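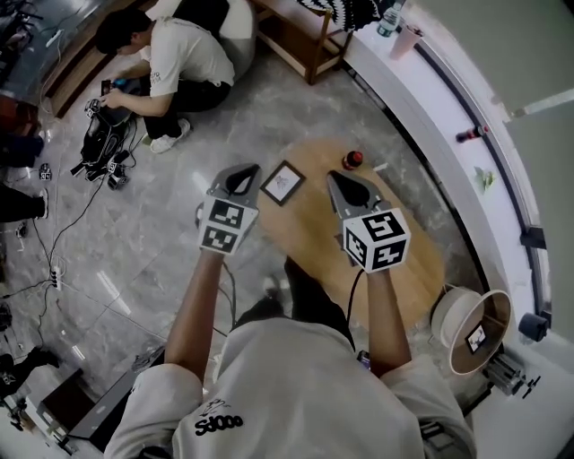

Teaching by demonstration

Teaching by demonstration is a way of getting a robot to do a job by doing the job yourself, with your own hands, while something records how you did it. You'll also see it called learning from demonstration, imitation learning (strictly that's the step afterward, when the computer studies the recordings) or just "showing." I've been doing it for a living for a while now, so this entry leans toward the practical side, and I've let a few of my own opinions in.

Background

The older way to program a robot arm is to type in where it should go. That works great when the part always arrives in the same spot, and pretty badly when you want the robot to tidy a living room. I once tried to write out the steps for picking up a napkin. I gave up before lunch! Showing it is a lot quicker, and you don't need to be a programmer, either.

Main methods

Kinesthetic teaching means you grab the robot's arm and push it through the motion. The joints go limp enough to move, and the robot remembers the path. It's lovely for simple things like opening a drawer. It gets tiring with a heavy arm, and two arms at once is a real wrestling match for one person.

Teleoperation means you drive the robot from somewhere else, maybe across the room, maybe in another city. Some setups use a joystick or a virtual reality controller. Others use a leader arm, a smaller copy of the robot that you move by hand while the real one follows. The nice part is that everything you record is something the robot can physically do, because it just did it. The less nice part is the lag. Even a small delay makes you slow down and poke at things like you're wearing oven mitts.

Hand-held grippers are the third method and my favorite. You hold a gripper by its handle, one in each hand if the task needs two, and go about the chore. The robot stays home. You can set up at a dining table or in a kitchen, which gets you a lot more variety than a lab bench. Many designs carry fiducial markers, the blocky black-and-white squares that a camera can pick out and use to work out where the gripper is and which way it's turned. Other designs rely on cameras and motion sensors on the gripper itself, and plenty mix the two.

A typical session

At Grurnero, where I learned the trade, a session starts with calibration. You hold the grippers still, open and close them all the way, and wave them slowly past the camera until the software is happy. Then you do the task, reset the objects, and do it again. Our standard recording is 20 seconds, and a full set for one task is 600 recordings. You read that right. By the end you have strong feelings about cups.

The reset matters more than beginners think. If you put the object back in exactly the same place, the robot learns that place and not much else. I like to turn things, swap them around, and change which hand goes first. I also leave some clutter out on purpose, since real tables have clutter.

Speed is another one. New people go too fast (I sure did). The camera blurs, the markers drop out, and the recording goes in the trash. On my first morning, 37 of mine got tossed, mostly because I kept tipping my wrist so the markers faced the ceiling. Move as if you were pouring a very full glass and you'll be fine.

Known problems

Blocked markers are the big headache. A sleeve, a chair back or the other gripper can get in the way, and the software has to guess or give up. Cables are a close second. They tug at your wrist just enough to bend the motion, so it's worth routing them before you start.

There's also the matter of bodies. My arm bends in ways a robot's doesn't, so a motion that felt easy to me may be out of its reach. The Aldale project, which I helped with one March, ran every recording through a reach check and threw out the impossible ones. I was a bit insulted by how many were mine.

Software

File formats are a mess. Buschmann, the recording program I use most, saves video and gripper position together, while Biltex keeps them in separate files with separate clocks. Converting between the two took me 14 hours the first time, and the clocks were still off at the end. Check the time stamps before you record the full set.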